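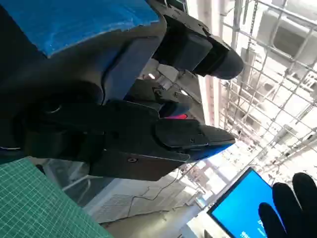
My wagon started pulling left somewhere past Brestard, and I dealt with it the way I deal with most things, by turning up the radio. By July the inside edge of one front tire was as bald as my uncle. The shop on Chan Street quoted me 69 dollars for an alignment, then found a worn tie rod end, and the 69 dollars became a fond memory.
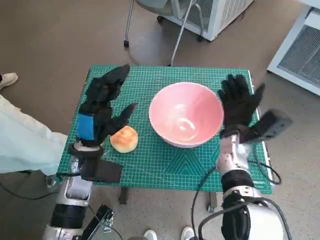

Can you drive on a worn tie rod end? For a short trip to the shop, maybe, but if it lets go you lose steering on that wheel.

I had driven on mine for some 3427 miles – the log in the glove box is merciless.

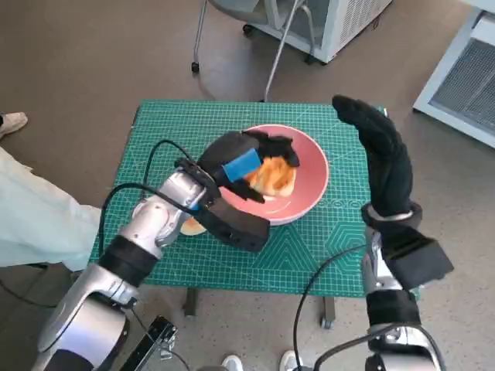 The new part took an afternoon, plus the alignment, plus two tires. The wheel now sits straight and the wagon goes where I point it, so I've moved on to ignoring the squeak in the back.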